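4 Fitting the table cloth

This section covers the Torkivlow table cloth, from unfolding it to setting it ready for use. Read it through once before you start. If you are fitting the cloth to a table with rounded corners, read section 5 as well.

4.1 Before you start

Clear the table and wipe it down with a damp cloth. Let it dry fully. Moisture trapped under the cloth can mark varnish and will leave a tide line on the pale fabric.

Check the size on the sewn label. The small cloth is 100 cm wide and the large one is 106 cm wide. Both come with 2 spare clips in a paper bag, tucked inside the outer fold. Keep the bag, as the part number for replacement clips is printed on it.

Note: Cloths supplied before January have a paper label pinned to the hem. Remove the pin before you unfold the fabric.

4.2 Laying the cloth

1. Place the folded cloth in the middle of the table with the sewn label facing down.

2. Unfold it lengthwise first, then across. Do not shake it out over the table.

3. Find the border and turn the cloth until the border follows the long edge of the table.

4. Pull gently at opposite corners until the cloth lies flat. Work from the middle outwards.

5. Check the overhang on each side. If one side hangs lower, lift the whole cloth and move it across. Dragging it by the border will stretch the weave.

6. Fit a clip at each corner, pushing it on from below until it clicks.

Caution: Do not fit clips to a glass top. Use the Lastex band described in section 6.

4.3 Removing creases

Light creases drop out by themselves in a day or two. For deeper folds, take the cloth off the table and iron it on the reverse at a low setting. Iron the border last and keep the iron moving. The printed stripe should never be ironed from the front, even through a tea towel.

Caution: Never iron the cloth on the table. The heat will pass through to the surface underneath.

4.4 Putting things back on the table

1. Wait until all the clips are on.

2. Put the heavier items down first, away from the corners.

3. Stand jars and tubs upright and wipe their bases beforehand. A ring of oil or jam is much harder to remove from the plain part of the cloth than from the border.

4. Keep anything with a sharp base on a mat. The Asance cork mat fits both sizes of cloth.

Note: Coloured packaging can rub off on pale fabric if it is damp. Dry it before you set it down.

4.5 Checking the fit

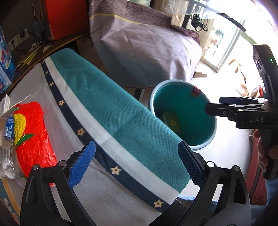

The border is the easiest guide to whether the cloth is straight. Sit at one end of the table and look along it. On the star pattern you have a wide teal band on the outside, then a white stripe, then a narrow navy stripe with cream stars, and the plain pale grey begins after that. All of these should run in straight lines. Soft creases in the teal, like those shown, can be smoothed by hand. If the navy stripe bends, go back to step 4 in 4.2 and pull the cloth flat again. Packets and jars can stay on the grey part while you smooth the border.

4.6 Care

Shake off crumbs outdoors. Wipe spills at once with a damp sponge, working inwards from the edge of the mark. Machine wash at a low temperature with similar colours and hang to dry by the short side. Do not tumble dry, and do not bleach.

The clips must come off before washing. To release one, press the tab underneath and slide it away from the corner.

4.7 Replacement parts

Clips and bands can be ordered from Stamatopoulos, quoting part number 1000. State which size of cloth you have, as the bands are cut to different lengths.

Section revised 20 October 2019 by Orathai Prasertsri.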